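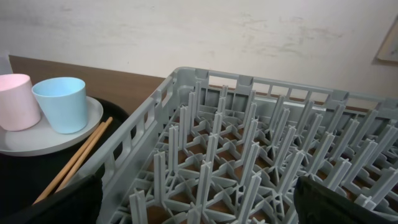

What goes in the peg rack, and what goes in the flat one?
Plates, saucers and bowls go in the peg rack. Cups and glasses go upside down in the flat one, and flatware has its own basket by the sink.

Clearing the table, Todstead tea room
Posted 26 Jan 2024 by Joon-young Ban

These pages show how we clear a table at the Todstead tea room after a small group has left. The steps are the same for a party of 2 as for the long table at the back. We changed the order in August, when the new dishwasher from Vamier was put in, and the old sheet on the pantry door is out of date.

Scraps first
Dry waste and food waste are kept apart. Paper, tissues and drink stick wrappers go in a clear container. Shells, rice and other crumbs stay on the small black tray until the end, when the tray is carried to the food bin and scraped.

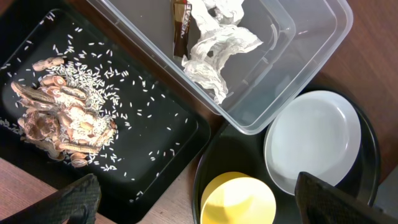 Rice is the one that gives trouble in the drains. The Tseng filter under the prep sink catches most of it, but cooked grains swell and uncooked grains settle in the bend of the pipe. Scrape the tray with the plastic scraper and wipe it with a paper towel before it goes near water. Peanut shells can go in the same bin as the rice. The compost pickup takes both.

Tableware next
Cups stay on their saucers until they reach the round tray. Pour any leftover tea into the slop jug first. Chopsticks are laid flat, all pointing the same way, and go to the sink last.
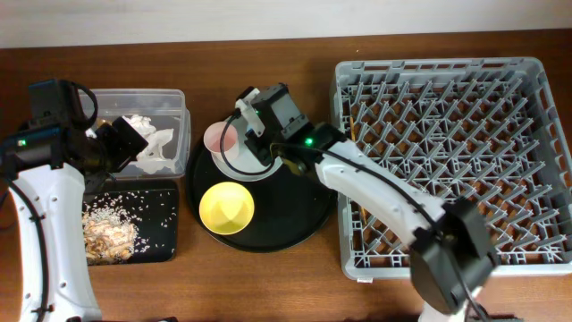 Keep the round tray near the middle of the table and the rack to one side, so that nothing has to be carried over the scraps. Left-handed staff can set this up the other way around. Saucers lean against the pegs with the face toward the center of the rack. Leave a row between bowls or the spray won't reach the inside.

If a cup has a chip in the rim, set it on the shelf by the back door and write it in the book. The pink cups are from Clitum and can be reordered one at a time. Item 189 in their list is the cup and saucer together.

Last, the trays
When the round tray has nothing left on it, wipe it, then tip the paper into the trash and take the black tray to the food bin. The table gets a damp cloth along the grain and a dry one after. Chairs go back in once the wood is dry.
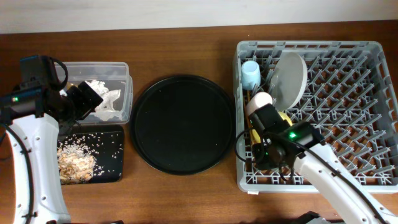 More pages
Setting the long table
Washing and storing the teapots
Opening and closing lists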